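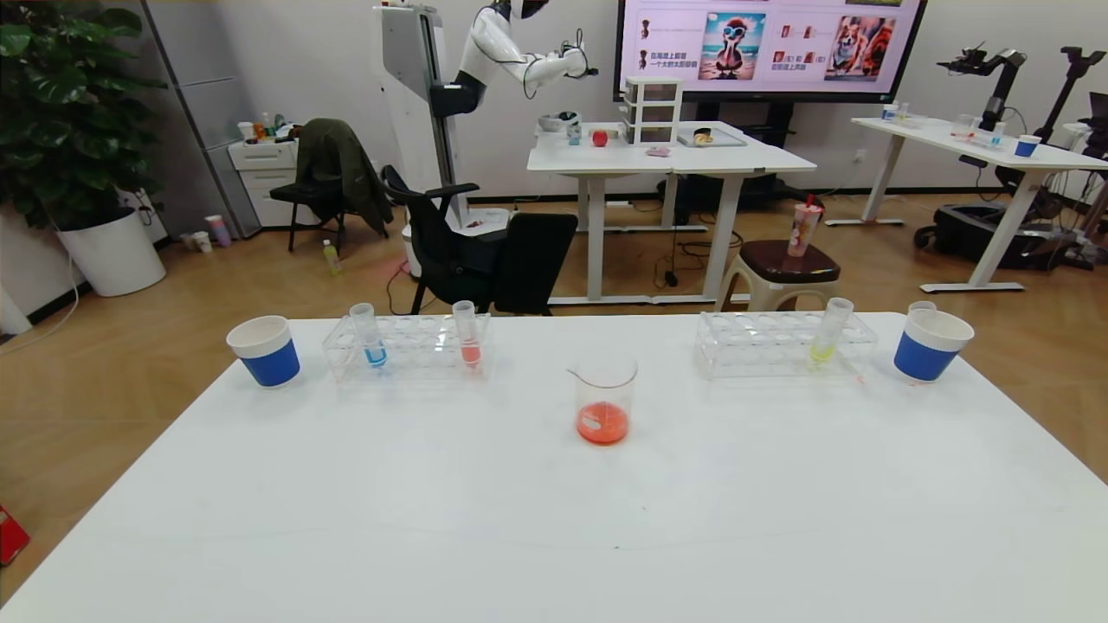 Wednesday, bench notes, Fleltstead. Second week of the Bemura handling runs, and the job split has settled down. Morning person sets the table and logs it, the arm does the moves, whoever is free after lunch reads the log. Agreed layout stays: a rack toward each end, blue and red tubes in the left one, yellow alone in the right, beaker between them. Before Bemura we each set up our own way and lost time asking.

Changes for us so far:

1. Less standing. The Rajput list has 119 moves and used to take one person a full shift. Now it needs a check every 10 minutes.

2. More waiting. You can't start anything long between checks. Two of us would like the checks moved to the hour - to be raised with Duda.

3. Approach to the rack is now taught from the wrist view. Keep the space in front of the row clear.
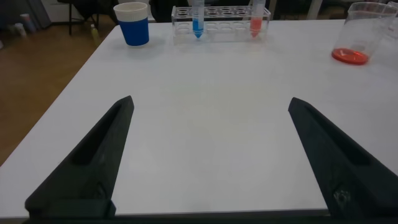 4. Gripper work

Finger pressure is the part we still argue over. Set to 88 on the Duda scale, which I find high for thin plastic. For the upright hold I want an open container with nothing in it, gripped from both sides with the label patch facing the wrist camera and the mL marks readable. Filled ones wait until the pressure is agreed.

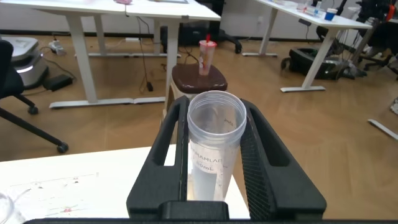 Training hours are still not on the rota. Up to 3 per person were promised in June. Ask again.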